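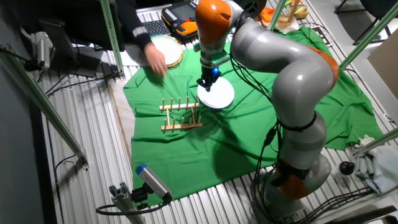

*Figure 9.1. A white plate and a wooden peg rack on a green cloth.*

## Chapter 9: Where the Dishes Wait

I learned to dry dishes in a rented kitchen in Plulthorpe, on a counter so short that the rack had to sit catty-corner or it wouldn't fit. I hated that rack! It was two rails and a row of pegs, and I was sure a folded towel would do the same job. Then I spent one July stacking wet plates flat on a towel, and every one of them came up with a damp ring on the bottom (and a bit of green fuzz, too, from the towel).

So this chapter is about the stretch between the rinse and the cupboard. Most books on running a household give it a sentence or two. I'm giving it a whole chapter, and I've cut plenty to keep it this short.

Start with the rack in Figure 9.1, which is about as plain as a rack gets. Two horizontal rails hold a row of upright pegs, and the gaps between the pegs do all the work. A plate that stands on its rim lets water run down both faces and drip off at one low spot. Lay the same plate flat and the water has nowhere to go, so it sits under the foot and waits for you.

Now the cloth. People ask me if they need one under a peg rack, and I say yes, go ahead, as long as it's bigger than the rack by a good hand's width on every side. Wrinkles are fine. I used to smooth mine out like a tablecloth, and I've quit bothering. What matters more is that you change it. When I asked my evening class at the Koech Street center how often they swapped the drying cloth, a good half of them looked at the floor.

A word about rims, too. The figure has a second plate in it, one with a gold-colored rim, and if you own anything like that, give it its own space on a smooth surface while you work. I keep my grandmother's set well away from the everyday stuff, and I dry each piece by hand as soon as it's rinsed. It's slow, and I kind of like it.

### Before you read on

Try this at home tonight, and jot down what you get, since we'll come back to it on page 173.

- Wash 4 plates the way you always do.
- Stand two of them in a rack, and lay the other two flat on a cloth.
- Come back in an hour and run a dry finger around the foot of each one.
- Smell the cloth. (I mean it!)

If you don't own a peg rack, the slots in a wire one will do fine. The sizing chart on page 331 tells you how far apart the pegs should be for saucers, dinner plates and those big shallow pasta bowls that never stand up in anything.

### 9.1 Picking a spot for the rack

Begin at the sink and look at which hand you rinse with. I'm right-handed, so my wet plates end up on the left, and that's where my rack lives.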